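Gripper notes, thread. Two hand-held units on the bench this month, the Trurnia and the Wasard. Same job for both: pick up and fold clothing. Posting as I go.

Sep 30, 2019

1/ Both are two-finger parallel types on pivoting linkages. Wrist camera on each, same lens, same mount height. The only things I'm changing are the finger pads and the closing force.

2/ Cotton T-shirts are no longer useful as a test. Either unit gets hold of a shoulder seam on the first or second try. Moved on to knits, where the fabric stretches before it lifts.

3/ Ribbing is the hard part. Come in along the ribs and the tip slides down the groove. Come in across them and it catches, but often takes a second layer with it.
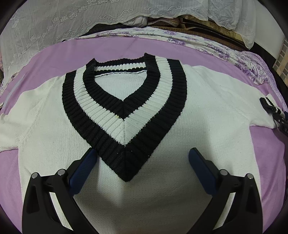 4/ Approach angle matters more than force. At a shallow angle the pads pinch a clean single fold. Any steeper and the tips push the knit flat against whatever is under it.

5/ Textured pad vs smooth pad. Textured holds better on plain stitch at low force. Smooth lets go more cleanly, so the sleeve stays where you put it. I haven't settled on a colour or a supplier, just the surface.

6/ The Trurnia has more than 18 mm of extra opening at the tips. Handy on bulky cuffs. On thin stuff it's wasted travel and the close feels slow.

7/ The Wasard closes faster but has play in the inner pivot. You can feel it in the hand. In the recordings it shows up as a small sideways shift right when the pads meet.

8/ Camera notes. Wide lens, dark corners, fine for this. White knit is the real problem. Auto exposure washes out the stitches unless there's something dark in view, so exposure is now locked on both.

9/ Logged 1886 grasps on the Trurnia and 3250 on the Wasard. Uneven, I know. The Trurnia lost a week to a bad encoder cable. I'll even the numbers up before I post rates.

10/ Controller is the Pascual board on both. No complaints apart from the connector, which works loose if the cable isn't clamped. Clamp the cable.

11/ Next: same garments, new pads from Netilstead, one set at each hardness. They're due in November. Grasp rates by fabric to follow once those are in.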